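Two-arm cell, left arm drops out with comm fault after a few hours. Cable or base wiring?

Asked in: Small arms and benchtop cells
Tags: intermittent fault, cabling, homing, dual arm

Hi all. Got a two-arm benchtop cell, arms face each other over a white table inside a box enclosure. Controller is a Pritell, grippers and wrist cables came from Somico. Been running since spring mostly fine.

Problem: left arm throws a comm fault and goes limp-ish (brakes catch it, no crash so far). Only the left. Right one never. Happens after it's been going a few hours, never right after power up. Reset clears it, then it comes back, sometimes in ten minutes, sometimes next shift. Last log shows 18 faults over 168 hours of run time. Before August there were zero.

What I've done already:
- reseated both ends of the left arm cable
- swapped controller ports left/right, fault stayed with the left arm
- new power supply (old one tested ok anyway, so that was money wasted)
- firmware back one version, no change
- slowed it to half speed. Fewer faults, maybe? hard to say

Have not opened the base yet, it's a pain, the platform bolts are under the side rails on ours. Before I lose a day on that, does anyone know if this is more likely the long cable down the arm or the wiring in the platform? And if I pull the arm off its plate do I have to redo the whole calibration? That took me forever last time.

Also the manual says cable check every 200 hours, which I have, um, not been doing.

3 answers

Answer 1 (score 2)

Had the same on ours, was the power supply. Replace it with a bigger one.

Comment from original poster: already replaced it, see above.

Comment: missed that sorry. Then check ground.

Answer 2 (score 14, accepted)

Your port swap already told you most of it. Fault followed the arm, so controller is fine. Slower = fewer faults points at something that moves. Hours before it shows up points at heat or a crimp that's working loose. I would do the outside cable first, its cheap and you don't unbolt anything.

Order I'd go in:

1. Power on, drives disabled, brakes holding. Have the status page open where you can see it. Go along the cable from the wrist down and wiggle it a few inches at a time. Gentle. If the comm counter jumps, stop, you found it, mark the spot with tape.

2. Nothing? Jog the shoulder end to end at low speed and watch the slack. The cable needs a loop big enough that it never goes tight at full reach, but not so big it can get under the elbow or rub on the rail. Most of the bad ones I've replaced died within a hand's width of a tie, where somebody cinched it down hard. Use the wide hook and loop straps, leave them loose enough to slide a finger under.

3. Check the connector at the wrist end. Ours have a little latch that feels shut when it isnt. Push till it clicks, then tug.

4. Only then the base. Power OFF and lockout, wait for the drive caps to drain (look up the time in your manual, don't guess). Look for pinched insulation where the wires pass the edge of the platform cutout. Put edge trim on the cutout while you're in there. Pull each crimp by hand, any that slides gets redone.

On calibration: you shouldn't need to take the arm off its plate for any of that. If you do have to, scribe two lines across plate and base first. You'll still need to re-home and redo the arm to arm offset but the scribe lines get you close enough that it converges fast. If you only change the cable, re-home and run your check move, done.

When you get it back together park both arms in the arch position and leave it an hour with drives on. Any sag or fault on the left and you go back to step 1.

Reference for the cable routing, from my own notes on the cell here: 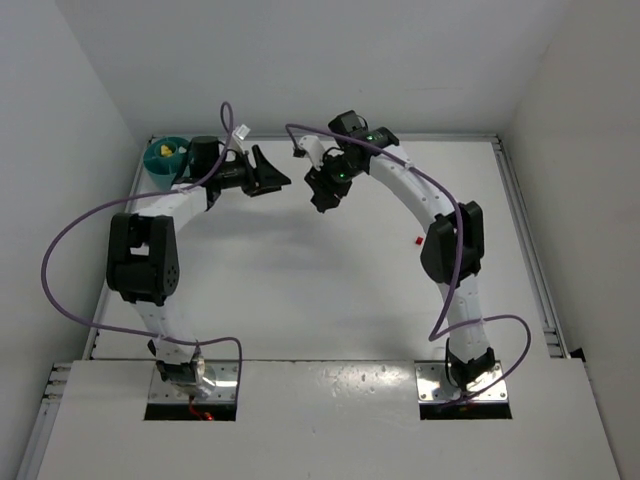 Clellier, August

Purple cables are the ones to look at. Left one swings out wide past the arm and comes back up to the small white connector near the top. Right one drapes down the arm and bulges out toward the bottom. I like to see that kind of slack, a cable pulled straight along the links is going to cost you a connector sooner or later. Red wires in the left opening below the mounting plates are where I'd be poking for step 4.

Grippers get parked facing each other with a small gap, don't let them touch when you home or the left one reads a false load. Ask me how I know.

Comment from original poster: ok it was the cable!! Wiggle test, counter went nuts just below the elbow, right next to a zip tie I put on myself. Spare is on order, running it with the tie cut off and no faults since last night. Didn't have to open the base. Thanks

Comment: cut the tie off the right arm too while you're at it.

Comment from original poster: yep, done.

Answer 3 (score 5)

Agree with the accepted one, just adding. Keep a spare cable on the shelf, we swap ours at 2,320 hours whether they look bad or not and haven't had a drop out in ages. Nasr sells a high flex version with the same ends, little stiffer so you need a bit more loop. Check the pinout before you plug it in, the first batch we got had two pins swapped and it took me most of an afternoon to beleive it.

And do log the 200 hour check. Piece of tape on the enclosure door with the hours written on it works fine.

Comment: does the Nasr one fit the older wrist connector or only the latching type?

Comment: only the latching one as far as I know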